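This website uses cookies to improve your visit. By continuing to browse, you accept their use.

Mindus Opens Its Work Floor to Visitors for Demonstration of Robot Training

By Biljana Shehu
Jul 9, 2018

Mindus, the automation company based in the former Nedeljković printing works, received 386 visitors at its annual open day, the company said in a statement. It was the second such event to be held at the site and the first to include the ground floor, where staff members record everyday household tasks for use in teaching robots.

Guests were admitted in groups of 16 and were shown to a part of the floor furnished as a bedroom. Company staff wearing head-mounted equipment worked there with hand-held grippers. Visitors were able to follow the sessions at close range and to put questions to the staff between tasks.
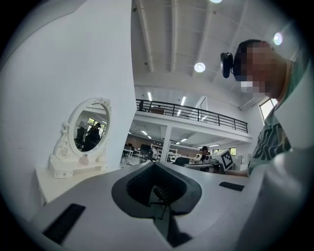
Work in progress near the vanity table on the ground floor at Mindus.

Zdenka Berisha, director of operations, told guests that the company had recorded 1363 sessions under its home assistance program, named Leltivier, since work began in February. Each session covers one short task, such as opening a drawer, moving a small object from one surface to another, or putting a chair back in its place.

"We ask our staff to work at the pace they would keep in their own homes," Berisha said. "A recording made in a hurry is of little use to us, and we would prefer to have fewer of them and to be able to rely on each one."

The recordings are reviewed by a separate team on the same premises. Sessions in which an object is dropped are kept and labeled, Berisha said, as they are of value in teaching a machine how to recover from an error.

The furniture used in the program was bought secondhand from households in the area. Ognjen Perić, who oversees the recording area, said that older pieces had been chosen on purpose. Carved legs and small drawer knobs present more difficulty than flat modern fronts, he said, and a robot intended for private homes must be able to deal with both.

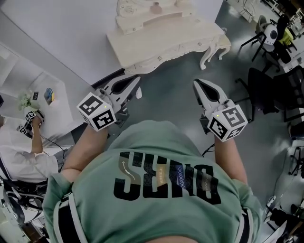

Perić added that the layout of the area is altered at regular intervals so that the same task is recorded under different conditions. A bedroom may be replaced by a kitchen or a home office within a single afternoon. Staff members work in shifts of two hours and are given a break between sets — a rule introduced in the spring after several of them reported tired wrists.

The open day was organized jointly with Firnine, which supplies software for sorting and labeling the recordings. Meifang Su, who represented Firnine, gave a short talk on the handling of personal data. Faces are blurred before any material leaves the building, she said, and staff members may ask for a session to be deleted without giving a reason.

A question period followed on the upper level. Several guests asked when a finished product might be offered for sale. Berisha declined to give a date — the program is at the research stage, she said, and no decision has been made on a commercial version.

Todor Zupan, head of the local technical school, attended with a group of final-year students. He said the school was in talks with Mindus on work placements for the coming year and that the terms would be made public once both parties had signed.

Last updated: 4:12 p.m.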